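November
Speaker notes by Kelly Vasconcelos

Emergency funds, evening session at Mullora

Start with the question from the sign-up form: how much cash should you keep before you invest anything? Most people wrote down three months of pay. Ask where that number came from. Let two or three people answer.

My own case. I had $1,468 in savings when my hours at Trenora were cut. Rent was due the next week. I put the rest on a credit card and spent over a year paying it off. Don't dwell on it.

Expenses, not pay. Go through the list slowly: rent or mortgage, food, utilities, insurance, minimum payments on debt, gas or bus fare. Leave out vacations and gifts. The total is one month. People are usually surprised that it's lower than their paycheck.

First target is $1,000. It covers a car repair or a dental bill for a lot of households. It won't cover a layoff. Say that clearly.

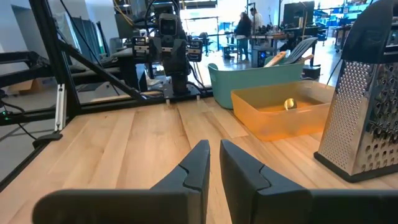

How to get there. $40 a week reaches $1,000 in 25 weeks. Set up the transfer for the day after payday. If $40 is too much, start with ten and raise it when a bill gets paid off.

Where to keep it. A savings account, insured, at a different bank from your checking account if you tend to dip in. Check for monthly fees. No stocks, no CDs with a penalty for the first $1,000. Someone will ask about money market funds. Fine for the larger part, once the first target is met.

Debt or savings first? Get to the first target, then go after anything with a high interest rate, then come back and build up to three months. Brahim Abou Zeid disagrees with me on this and will speak after the break, so keep it short.

When to use it. Job loss, medical, urgent repairs. A sale on tires is a maybe. Refill it before going back to extra investing.

Hand out the worksheet. Questions, ten minutes. Next session is Wednesday, same room, on reading a retirement plan statement.

Contact | Copyright Leltitura | Back to top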